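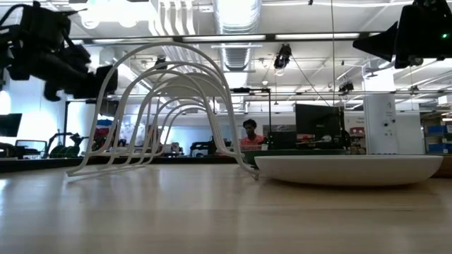 Songül Demirtaş used to rack dishes by hand. Six years of it, at Ledance. Now she has a bench, two arms and a list of everything that went wrong overnight.

"My wrists are better," she says. "My head is more tired." Standing up while we talk, eating a sandwich. Break is short.

The job is bowls and racks, mostly. Wire racks are the worst, she says, the arms treat a gap like it's solid or the other way round. Shallow bowls she likes. "Low, wide, easy. I'd give them 1,000 of those."

What about the people? Longer pause. Two from the old line moved to packing, one left in October. Beat Strebel, shift lead, was against the whole thing and says he still is, a bit. "They asked us after they'd bought it. Thats my complaint. The machines are fine."

Pay went up for the ones who trained. Not for packing. Demirtaş thinks that's wrong and has said so, twice, in writting.

Does she miss the line? "The talking. We talked all day. Now everybody looks at a screen."

Then somebody calls her from the far benches, an arm has stopped. She takes the sandwich with her.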